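[교육지원 목록] Re: 초등 저학년 수 감각 선별검사, 두 번째 시행 시기 문의

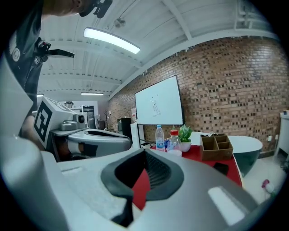

보낸 사람: Jarrah Mahuika
날짜: 2023-05-19
받는 사람: 교육지원 목록

안녕하세요. 답장이 늦었습니다. 질문이 여러 가지여서 아래에 나누어 적습니다. 원래 메시지를 못 보신 분들도 계실 테니 필요한 부분은 인용해 두었습니다.

Vaughan Hollis 님이 쓰셨습니다:
> 저희 학교는 3월에 2학년 전체를 대상으로 Plikell 수 감각 선별검사를 했습니다.
> 한 반에서 하위 구간에 든 아이들이 예상보다 많이 나왔고, 담임 선생님은 문항을
> 읽지 못해서 틀린 아이가 섞여 있다고 보십니다. 학기 중에 같은 검사를 한 번 더
> 해도 되는지, 한다면 간격을 얼마나 두어야 하는지 알고 싶습니다.

같은 검사지를 한 학기에 다시 쓰는 것은 권하지 않습니다. 저학년 아이들은 문항을 생각보다 잘 기억합니다. 특히 점의 개수를 비교하는 부분과 수직선에 표시하는 부분은 한 번 해 본 것만으로 점수가 오릅니다. 그 점수가 수업의 효과인지 연습의 효과인지 나중에 구별할 방법이 없습니다. 동형 검사지가 있으면 그쪽을 쓰시고, 간격은 최소 12주를 두십시오. 저희는 Feltden 분교에서 8주 간격으로 해 본 적이 있는데, 반 전체의 점수가 고르게 올라가 버려서 개별 아이에 대해서는 아무 말도 할 수 없었습니다. 결국 그해 자료는 보고서에서 뺐습니다.

문항을 읽지 못해서 틀렸다는 담임 선생님의 의견은 충분히 그럴 수 있습니다. 확인은 간단합니다. 해당하는 아이들만 따로 불러서 지시문을 소리 내어 읽어 주고, 틀린 문항만 다시 풀게 하십시오. 이때 점수는 매기지 않습니다. 읽어 주었을 때 바로 맞히면 수 감각보다 읽기 쪽을 먼저 살펴보아야 합니다. 읽어 주어도 같은 곳에서 같은 방식으로 틀리면 수 쪽 지원이 필요한 아이입니다. 둘 다인 경우도 적지 않습니다. 한 아이에 10분 정도면 됩니다.

> 선별에서 걸린 아이들을 바로 학습지원 소그룹에 넣어도 될까요? 학부모 한 분이
> 벌써 "우리 아이가 난산증이냐"고 물으셨습니다.

소그룹에 넣는 것은 괜찮습니다. 빨리 시작하는 편이 낫고, 나중에 필요 없다고 판단되면 빼면 됩니다. 다만 학부모님께는 선별검사와 진단이 다르다는 점을 분명히 말씀해 주십시오. 선별검사는 좀 더 살펴볼 아이를 넓게 찾는 도구입니다. 이 검사만으로 난산증이라고도, 난산증이 아니라고도 말할 수 없습니다. 저는 전화로 안내할 때 이렇게 말씀드립니다. "수를 다루는 몇 가지 기초 과제에서 또래보다 시간이 더 걸렸습니다. 한 학기 동안 소그룹에서 도와주면서 변화를 보고 다시 연락드리겠습니다." 여기까지만 말하고, 병명은 학교에서 먼저 꺼내지 않습니다. 문서로 보낼 때도 백분위는 적지 않고 영역별로 말로 풀어서 적습니다.

> 소그룹에서는 무엇을 가르치면 좋을까요? 지금은 담임 선생님이 교실 진도의 문제를
> 더 천천히 풀게 하고 계십니다.

교실 진도를 천천히 반복하는 것만으로는 부족한 경우가 많았습니다. 2학년 교과서는 세 자리 수로 넘어가는데, 걸린 아이들은 대개 10을 한 묶음으로 보는 것부터 흔들립니다. 이런 아이에게 받아올림 문제를 더 풀게 하면 절차만 외우고, 수가 조금만 달라져도 무너집니다.

저희 쪽 순서를 적어 보겠습니다. 첫 2주는 20 이하의 수만 다룹니다. 낱개를 세지 않고 묶음으로 알아보기, 5와 몇, 10과 몇으로 나누어 말하기를 매일 합니다. 그다음 수 막대로 두 자리 수를 만들고 바로 옆에 숫자로 씁니다. 막대와 숫자를 따로 다루는 날은 두지 않습니다. 빈 수직선은 그 뒤에 넣습니다. 처음에는 0과 10만 표시된 것, 다음에는 0과 100만 표시된 것을 씁니다. 0과 1000이 표시된 수직선은 저학년 소그룹에서는 쓰지 않고, 교실에서 다룰 때만 옆에서 돕습니다.

큰 수를 쓸 때 자주 보이는 오류도 하나 적어 둡니다. 천십을 불러 주면 1010이라고 쓰지 못하고 100010이라고 쓰는 아이가 있습니다. 천을 1000으로 쓰고 그 뒤에 10을 붙인 것입니다. 3학년에서 주로 보이지만 2학년에서도 백이십을 10020으로 쓰는 형태로 똑같이 나타납니다. 부주의로 처리하지 마시고 기록해 두십시오. 자릿값을 이해했는지 알려 주는 좋은 단서입니다. 자릿값 카드를 겹쳐서 보여 주면 대부분 며칠 안에 고쳐지는데, 2주가 지나도 그대로면 묶음 활동으로 되돌아갑니다.

> 시간은 어느 정도가 적당한가요? 저희는 보조 인력이 한 명뿐입니다.

한 번에 20분, 한 주에 네 번을 기준으로 합니다. 한 주에 한 번 길게 하는 것보다 짧게 자주 하는 것이 낫습니다. 인원은 세 명이 좋고 네 명까지는 가능합니다. 다섯 명이 되면 한두 명은 옆 아이 답을 따라 말하기 시작합니다. 보조 인력이 한 명이면 한꺼번에 다 맡기지 마시고 두 그룹만 먼저 운영하십시오. 나머지 아이들은 담임 선생님이 수업 시작 5분에 묶음 알아보기 카드를 하는 것으로 일단 버틸 수 있습니다. 이 활동은 반 전체에 해도 손해가 없습니다.

시간표는 교무 담당자와 미리 맞추시기 바랍니다. 체육이나 미술 시간에 아이를 빼면 아이들이 소그룹을 벌로 받아들입니다. 저희는 Nerano 초등에서 첫해에 이것 때문에 고생했습니다. 이듬해에는 아침 독서 시간과 수학 시간 앞부분으로 옮겼고, 출석이 훨씬 나아졌습니다. 다만 읽기 지원도 함께 받는 아이는 독서 시간을 건드리지 않도록 따로 조정했습니다.

> 진전도는 어떻게 기록하시나요? Fonseca 기록지를 써 보신 분이 계신지요.

Fonseca 기록지는 한 학기 써 보았습니다. 항목이 촘촘해서 연구용으로는 좋은데, 수업을 하면서 쓰기에는 칸이 너무 많습니다. 저는 앞 장만 복사해서 씁니다. 2주에 한 번, 1분 안에 몇 문항을 맞혔는지와 아이가 어떤 방법을 썼는지만 적습니다. 방법 칸이 더 중요합니다. 정답 수는 그대로인데 손가락으로 하나씩 세던 아이가 5부터 이어 세기 시작했다면 나아지고 있는 것입니다. 숫자만 적으면 이 변화가 보이지 않습니다.

기록이 네 번 쌓였는데도 정답 수와 방법이 모두 그대로면 그때 외부 평가 의뢰를 논의합니다. 그 전에 의뢰하면 평가 기관에서 학교의 중재 기록을 요구하면서 되돌려 보내는 일이 많았습니다. 시력과 청력 확인은 의뢰 전에 끝내 두십시오. 의외로 자주 빠지는 부분이고, 저희도 한 번은 안경을 맞춘 뒤에 수직선 과제 결과가 크게 달라진 아이가 있었습니다.

마지막으로, 다른 분들께 여쭙습니다. 집에서 다른 언어를 쓰는 아이들에게 선별검사 지시문을 그 언어로 읽어 주고 계신 학교가 있습니까? 저희는 아직 한국어로만 하고 있고, 수 이름의 구조가 언어마다 달라서 결과를 어떻게 읽어야 할지 기준이 없습니다. 해 보신 분이 있으면 목록으로 답해 주십시오. 개인 메일로 주셔도 되지만 같은 고민을 하는 분들이 더 계실 것 같습니다.

묶음 알아보기 카드 파일은 목록 자료실에 올려 두었습니다. 흑백으로 인쇄해도 됩니다. 20까지만 있고, 그 이상은 만들지 않았습니다.

Jarrah Mahuika
학습지원 담당

--
이 메시지는 교육지원 목록 구독자에게 발송되었습니다.
답장은 목록 전체로 전달됩니다. 아이의 이름이나 학급을 알아볼 수 있는 내용은 적지 마십시오.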